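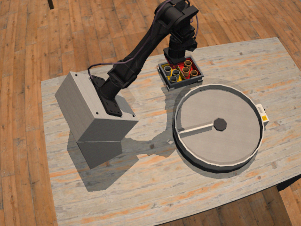

What does Ultside do?

Ultside measures how people respond to advertising, packaging and film using eye tracking, heart rate and facial expression recordings, and reports the findings to the organizations that commission the work.

About Ultside

Ultside is an independent research company with its head office and main laboratory in Closley. We serve consumer goods companies, broadcasters, public agencies and university departments that wish to understand attention and emotion in more detail than a questionnaire allows.

Our laboratory has 10 testing rooms. Sessions are held individually, and each participant receives a written explanation of the sensors before giving consent. Participants may withdraw at any point and are paid in full if they do. In the last reporting year we recorded 1663 sessions across 130 studies.

The Nolten office handles data analysis and client reporting. Recordings are stored under a participant number, and names are kept in a separate system to which analysts have no access. Raw recordings are released to a client only where the consent form provides for it.
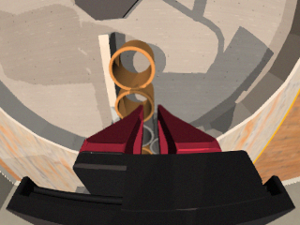 How can a person take part in a study?

Adults who live within reach of Closley may register for the participant panel in person or by mail, and are contacted when a suitable study opens.

Our Methods

Studies are designed with the client and reviewed internally before recruitment begins. The Matoušek protocol, our standard procedure for baseline recording, is applied in all heart rate work. A resting period comes before the first stimulus and is repeated between blocks. The current edition of the protocol runs to 109 pages and is revised each November.

Page last reviewed 2019-04-03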